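第四章 怎样读一份学校成绩单

学习目标
读完本章，你应当能够说明“增值”与“达标率”的区别，指出一份学校排名省略了哪些学生，并对提前公布的改革成效提出合理的疑问。

关键词：达标率　增值　学生流动　选择偏差

4.1 数字从哪里来

每年八月，Tenus学区都会公布各校的达标率。报纸照例登出一张表，最上面几所学校挂起横幅，最下面几所学校的校长忙着写整改计划。表里的数字一般没有算错，麻烦出在读表的人身上：大家习惯把达标率当成教学质量，而这个指标只说明某一天的考试里有多少学生过了一条线，至于这条线是谁划的，去年有没有挪过，表格里一个字也不提。

以Skavo中学为例。秋季开学时在册学生3891人，参加春季统考的是3576人。学校的年度报告只用后一个数字做分母，并称达标率“稳步上升”。缺席的学生去了哪里，报告没有交代。有人转学，有人休学，也可能有人在考试那天被劝在家休息。如果缺考的多半是成绩较弱的学生，达标率上升就几乎说明不了什么。 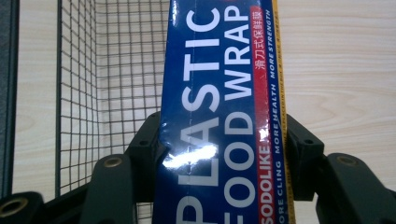 学校换了一套新教材，第二年成绩提高了，能不能说教材有效？

单凭这一点还不能下结论，要先看考试难度、应考学生和任课教师有没有同时变化，再看没有换教材的学校成绩是否也提高了。

4.2 对“试点成功”的几点怀疑

Ingvarsson阅读计划是本章反复用到的案例。该计划在200名学生中试行，一个学期后宣布阅读成绩明显进步，随即申请在全学区推广。细读附录会发现，学生由各校自愿推荐，推荐者又恰好是负责授课的教师。这样选出来的学生，本来就比同龄人更愿意读书，家长大概也更配合。进步也许是真的，但要把功劳全部记在计划名下，证据还差得很远。

附录里还有一个容易漏掉的细节：对照班只有30人，而且全部来自Prustitine镇的同一所小学。那所小学当年正在合并校区，课表改了两次。拿这样一个班作比较，试点班想输都不容易。

本书作者并不主张凡是统计都不可信。学区要分配经费，家长要择校，总得有点依据。我们反对的是另一种做法，即先有结论，再去找一个肯配合的百分比。本章后面几节将介绍增值模型，它试图用学生入学时的水平来修正学校之间的差距。这个办法比单看达标率好一些，可它同样依赖入学测验的质量，小规模学校的结果逐年跳动得厉害，读者不宜期望过高。

思考与练习

一、找一份你所在地区的学校年度报告，查明达标率的分母是在册人数还是应考人数。
二、为Ingvarsson阅读计划重新设计对照班，写明学生的来源和挑选方法。
三、一所学校的毕业率上升，升学考试平均分却下降。请提出两种解释，并说明需要哪些资料才能加以区分。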